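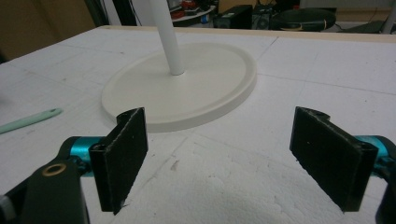 The Ganon, the rust and me

If you've been reading this blog for a while you'll know I bought a Ganon estate a couple of winters back, and that I've been promising to write about it ever since. Well, the sills are finished and the rain has set in, so I've got no excuse left!

For those who don't know the Ganon (and why would you), it was a small family car, sold as a two-door, a four-door and an estate. The estate was the one with the fold-down bench and the tiny rear wiper that only ever cleared a patch the size of a paperback. My uncle had one in mustard. We used to go to the coast in it, three of us sliding about on the back seat, and I can still smell the vinyl. Mine is pale green, or it was before somebody went over the bonnet with a brush.

I paid 2,000 for it, which my brother thinks was daft and I think was fair. It came with 19 old MOT certificates in a biscuit tin, a spare gearbox and a handbook with the wiring diagram torn out. The gearbox turned out to be from an Ino, so if anyone needs one, do shout. It's heavy and it's in my way.

The first job was the sills. I'd poked them with a screwdriver when I went to look at the car and decided they weren't too bad, and then I took the carpets out and could see the drive. Both sides. I'd also missed a patch somebody had made from what I'm fairly sure was a baking tray, painted over so nicely that I almost felt bad cutting it out.

I can weld a bit, but I wouldn't trust my welding on anything that holds the car together, so Sizwe Shabalala did the structural stuff. He has a unit behind the tyre place and he's very patient with people who turn up with half a car on a trailer. He braced the door openings before he cut anything, which took him most of a morning, and the doors still shut afterwards – better than they did before, in fact. The outer sills were new panels from the owners' club. The inner ones he had to make up himself.

The bill was around 1,000 and I'd been expecting more. I took him a fruit cake as well.

While the car was away I had a go at the carburettor. I'd read that the Ganon is fussy about its choke and mine certainly was, it would start, cough twice and then sulk until dinner time. I stripped the carb on a tray in the kitchen with all the bits laid out in order, feeling very pleased with myself, and then the cat walked across it. I found everything except one small spring. That spring cost me a fortnight, and when a packet finally came it had six of them in it, so I'm now well stocked for life.

With the carb back on it runs lovely. A bit rich when it's cold, and there's a flat spot if you put your foot down in third, but Hamisi Obura from the club had a listen at the March meet and reckons that's the timing. He has the two-door, the one with the round instruments, and he's kept every receipt since it was new to him. I had a good long look at his door seals while he was talking because I still can't work out how mine are meant to go round the bottom corner. (They go under the trim, not over it. I'd had it wrong on all four.)

The clock in the car says 3,052 miles. It only has five digits, so you can work out for yourself that it's been right round at least once, and going by the driver's seat I'd say twice.

What's left is the headlining, the heater and that bonnet. The headlining has come away over the back seats and hangs down like a hammock, and I've had two people tell me to steam it and one tell me on no account to steam it. The heater only blows on the left foot. As for the bonnet, I got as far as rubbing down one corner and there's a layer of red under the green, which has got me wondering about the rest of it. Was there ever a red estate? Hamisi says no. The brochure I've got only goes up to the second year and shows green, white, mustard and a sort of beige, but I suppose the bonnet might have come off another car.

If you've got a later brochure, or you've owned a red one, please leave a comment. I'd also like to hear from anybody who has managed the headlining without taking the rear window out – I've done that once already and I don't fancy doing it again before the summer.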